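Making the bed, and other things I learned slowly

When I was a child, I did not know that a fitted sheet exists. In our house we had one flat sheet, very heavy, and my grandmother folded it under the mattress like she was closing an envelope. The corners were so tight that I had to push with my feet to get in. Then I came to live here, and in the first winter I bought a sheet with elastic and did not understand what it was. I thought it was a cover for the mattress and that I should put another sheet over it.

Now I use only the fitted kind. But I want to write about it a little, as I changed the whole bedding last month and spent more time thinking about it than is normal for an adult person.

The old sheets were white. White is beautiful in the shop and for the first two weeks. After this it becomes a colour that has no name. So I decided for something in the direction of khaki, or sage, I am not sure what is the right word. On the package it was written "Forholm Olive Stone", but to me it is neither an olive nor a stone. My neighbour says it is beige. In the morning it looks more green and in the evening, with the lamp, more brown, and I like this about it.

I bought it at Camis, the small home store beside the pharmacy, for 40 dollars. They had also a cheaper one for 30, and I stood there a long time touching both. The cheaper one was a bit slippery. I don't like when the pillow travels in the night.

My method for putting on a fitted sheet is this. First I look for the label, and I put the label always on the same corner, on the side of the wall. Before I had this rule, I turned the sheet around and around like a steering wheel, and always the short side was on the long side. Then I do the two corners at the wall, and this is the hard part, because our bed is big and the room is not. I have to kneel on the mattress and lift it with one hand. The corners on the open side are easy and I leave them for the end, as a reward.

After that there are always creases. I used to iron the sheets — yes, the fitted ones too, with the elastic, it was a terrible job. I stopped two years ago. Now I pull the sheet flat with my palms, and what stays, stays. A long soft crease does not disturb anybody's sleep.

The other subject is the folding. When the bed is made and still has nothing on it, it is the best table in the whole apartment. My kitchen table is small and there is always something on it, a cup or the mail. So I bring the dry laundry to the bedroom and fold it there, before the pillows and the blanket come back. 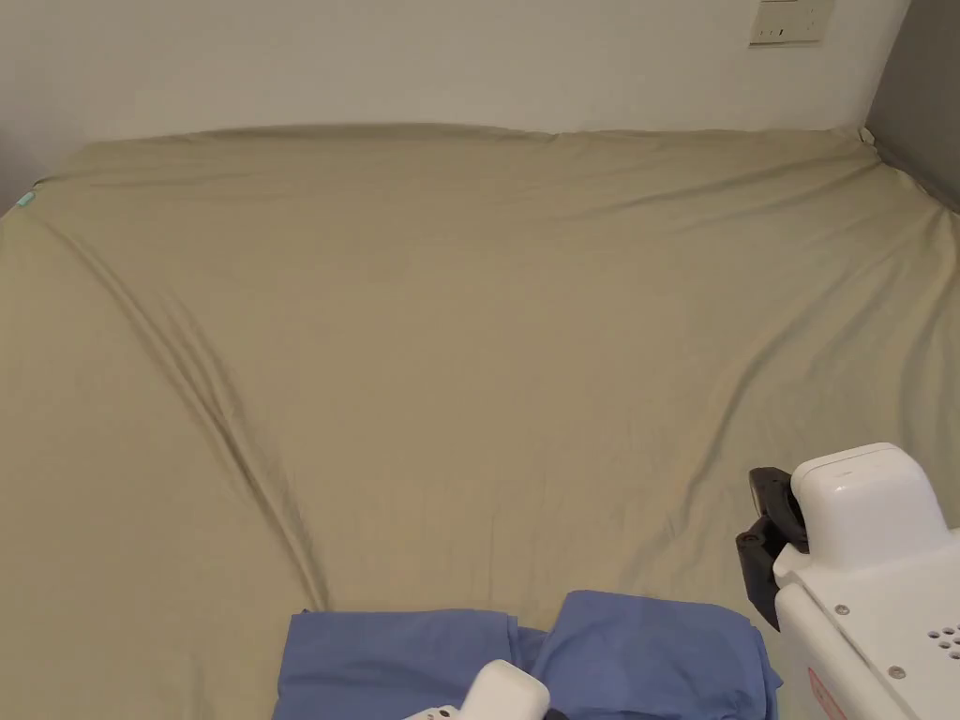

I start with the small pieces, because they are quick and it gives me a good feeling. I fold each one in half and then in half again, and I put them side by side instead of one on top of the other. When I make a pile immediately, it leans, and I have to begin again. I know that there are people who roll everything, and I tried it after I saw it in a magazine. In my drawer the rolls opened themselves by the evening.

Blue looks very good on this sheet, by the way. I did not plan it. I have had blue cloths for many years, and on the white they looked a little cold to me, like in a clinic. Now I am thinking to buy also a blue blanket for the autumn. Sfeir has one that is 100 percent wool, but I am afraid of washing it, so maybe I will take the cotton one and put something warm under it.

If somebody has experience with wool blankets and a normal washing machine, please write to me in the comments. Also if you know how to fold a fitted sheet so that it becomes a rectangle. I have watched my sister-in-law do it many times, very slowly, and mine still goes into the cupboard as a ball.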